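**Excursion report: open day at Farkton**
Javiera Salinas, 19 Aug 2020

Our group for this one was me, Facundo Ulloa and Milagros Barrientos, plus Milagros's two brothers, Facundo and Hipólito, who tagged along and asked better questions than we did. (Two Facundos in one car. I'll call them Ulloa and Facundo B. from now on.)

Farkton is in the old Selley building, the brick one by the rail yard with 1932 over the door. You sign in, get a sticker, and then you're pretty much free to wander. I'd expected big orange arms welding car doors behind a fence. There was one welding cell upstairs and it was loud and great, but we spent most of our time at the bag demo on the ground floor, so that's what I'm writing up.

The job sounds silly when you say it out loud: two arms handle a zip-top bag on a table. That's it! But our guide, who works on the Cesumia project, told us soft plastic is one of the worst things you can hand to a robot. A box stays a box. A bag folds, slides, sticks to itself and changes shape every time you touch it, so the program can't just store one shape and look for it. And it's see-through, so the cameras have trouble telling where the plastic stops and the table starts.

There's a screen beside the demo showing what the cameras get, and you can press a button to swap between them. Ulloa hogged the button. The wrist view was my favourite because it's so useless to a human.

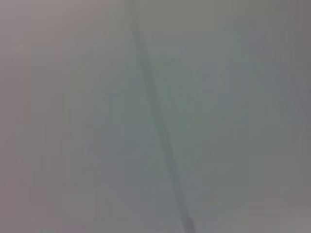

*Fig. 1. Wrist camera, very close in. We argued over whether the dark line is a crease, a seam or an edge and never settled it.*

I asked how anything could work from a view like that, and the guide said up close it mostly doesn't. The wrist cameras are good on the way in, then everything goes to mush and the system has to lean on the wider view and on what the grippers feel. I wrote "feel" with a question mark in my notebook and went back later to check. What she meant was that the motors can tell how hard they're pushing. There's no skin or anything.

Hipólito wanted to know how many tries it took to teach it. The answer was 800 recorded runs, done by people steering the arms by hand, and only 120 of those were on bags. The rest were cloths, cables and paper. She said they'd like a lot more bags, and that the staff are a bit sick of bags already.

We watched 4 runs. I'm not going to pretend I followed everything, but after the second one I started to see the pattern. Both arms come in low from the sides, one goes for the zipper strip, and the other one works out where it can be useful. They're slower than I'd imagined and there's a lot of tiny hovering before anything closes. Milagros said it looked like someone trying to pick up a contact lens, and I can't un-see it now.

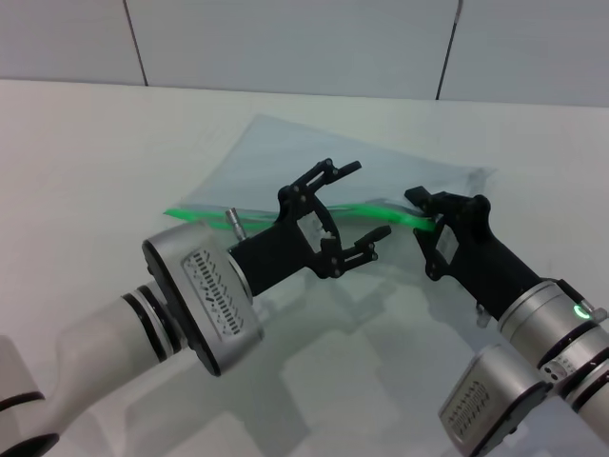
*Fig. 2. The wider view. Right gripper holding the end of the green zipper strip, left gripper open over the bag.*

The strip colour was something we asked about. Apparently it helps heaps to have one bright part on an otherwise clear bag, and they've got completely clear ones on the list for next year, which the guide did not look thrilled about.

**What I'd do differently**

I should've brought proper questions. I had one page and it was all about welding. Facundo B. asked what happens if the plastic tears and whether the arms would notice, and I wish I'd thought of that. (They might not, depending on the tear.)

I also forgot to write down what the grippers are made of, and Ms Chrysikopoulos will definitely ask. I've emailed Farkton and will add it when they reply.

For our term project, Ulloa and I want to try sorting soft stuff with the school's little arm. It only has one gripper and no camera, so we're starting with socks.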